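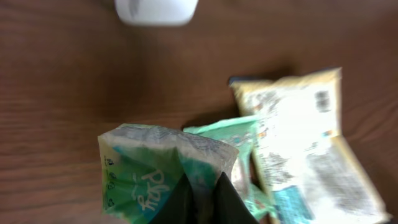
Figure 3. Packaged snacks on a wooden tabletop.

3.2 Household storage and snack choice

Participants were recruited through two apartment buildings in Brulville and one in Druvness. Each household agreed to keep a food diary for 8 weeks and to let us record where packaged food was stored between purchase and eating. We enrolled 100 households. Of these, 80 returned diaries complete enough to be used in the analysis below; the other 20 had gaps longer than one week and were dropped.

Storage was coded at the level of the single package. A package was "open" if it could be seen from a standing position in the room where it was kept, and "closed" if a door, drawer or lid had to be moved first. Tabletops, counters and open shelves therefore fall in the first group, and cabinets and lidded bins in the second. Multipacks were coded once at purchase and again when the outer wrap was removed — the inner packages often went somewhere else. Single-serve plastic packages (Figure 3 shows packages lying on a table) made up most of the open group in both towns.

Baskets gave the coders more trouble than any other type of container. Our first coding sheet treated them as closed, on the grounds that a deep basket hides its contents from across the room. Two coders working separately then disagreed on 40 packages, nearly all of them in baskets with slotted or woven sides. 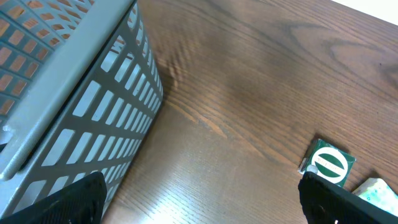 We revised the sheet so that any container without a lid counts as open, whatever its depth or wall type, and recoded all of the earlier records. The remaining disagreements were settled by discussion before the diary data were merged. Results under the original rule are given in the appendix and do not change the direction of any effect reported here.

Time to first opening was taken from the diary entry. Where a household wrote only "evening" or "after school," we assigned the midpoint of the period given on the instruction card. Entries for Saturday were often filled in the next morning, and we kept them if the household marked them as late. Packages given away or thrown out unopened were treated as censored at the date of removal.

We did not weigh portions. The Eichhorn diary form, which we used without changes apart from the cover page, asks only whether a package was finished, partly eaten or returned to storage, and earlier work with the Flunis panel suggests that households answer this question more steadily than one about amounts. Partly eaten packages stayed in the data set under their original storage code unless the diary noted a move. This choice favors the null result — a package moved from a cabinet to a counter without a note is still counted as closed.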